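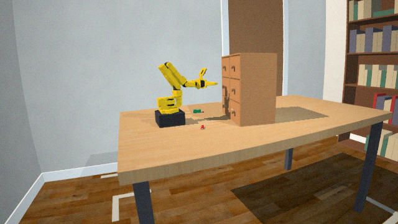 About Rekley

Rekley is a timber drying and moisture testing company. We kiln hardwood for joinery workshops, furniture makers and boatyards, and we measure the moisture content of timber dried elsewhere. Drying and testing are run as separate departments with separate records. A customer may use either one without the other.

The company was set up by Miyuki Hirose, who had previously managed the kilns at a flooring mill. It began with one dehumidification chamber and a hired forklift. The site now has 2 kilns, known as Fallow and Londoño after the fields they stand in, and a test room with its own weighing area and ovens.

Drying

Green boards are stacked on arrival with softwood stickers between the layers. Sticker spacing is set by board thickness and is closer for anything under 27 mm. Stacks stay under cover in the yard until the moisture content falls below the level stated in the schedule for that species, and are then moved to a kiln. Oak is held in the yard for longer than ash or beech. We do not shorten this stage on request.

Each kiln load is fitted with probes at several depths, and sample boards are weighed by hand at 7 a.m. and again at 4 p.m. Where probe and sample board disagree, the sample board is followed. The final stage is a conditioning period at raised humidity, which reduces the stress left in the outer layers. A prong test is cut from every load before release, and the cut pieces are kept with the load sheet.
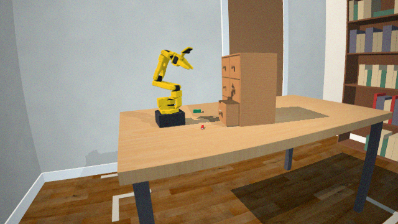
Yellow arm on a wooden table, gripper raised. Computer render.

Testing

The test room is run by Chie Imai. The standard method is oven drying: a section is cut well clear of the board end, weighed, dried until its weight is constant, and weighed again. Results are given as a percentage of dry weight. Meter readings are also available and are corrected for species and temperature. They are cheaper and quicker, and are reported on a different form so that the two cannot be confused.

Last year the test room issued 387 reports. Most concerned imported boards that had taken up moisture in storage. Others were for finished work, where a door or a tabletop had moved after fitting and the parties wanted a figure. We report what was measured and where on the piece it was taken. We do not give an opinion on who should pay.

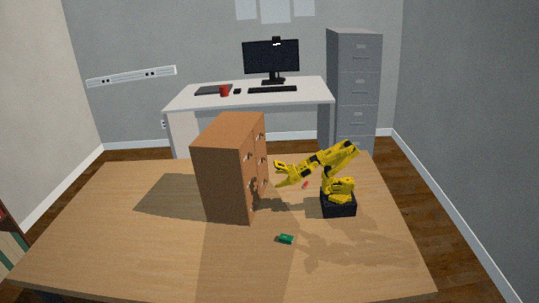

Wooden cabinet with small metallic handles, also rendered.

Records

Load sheets, probe logs and test results are held in Vulterine, our own records system. Every stack has a number, which is written on the end board in crayon and on a tag stapled to the bearer. Customers can ask for the full history of a stack by quoting either.
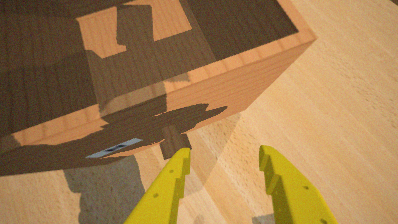
Requests are normally answered by email. Histories for loads dried before Vulterine was brought in exist on paper only and take longer to find.

Working with us

The smallest load we accept for drying is 64 cubic feet of one species and one thickness. Smaller parcels can be added to a shared load when the schedule allows, usually from February onwards. Samples for testing should be wrapped in plastic film as soon as they are cut and marked with the board they came from.

Visits to the yard are by appointment. Safety boots are required beyond the weighbridge, and the kiln doors stay shut while a schedule is running.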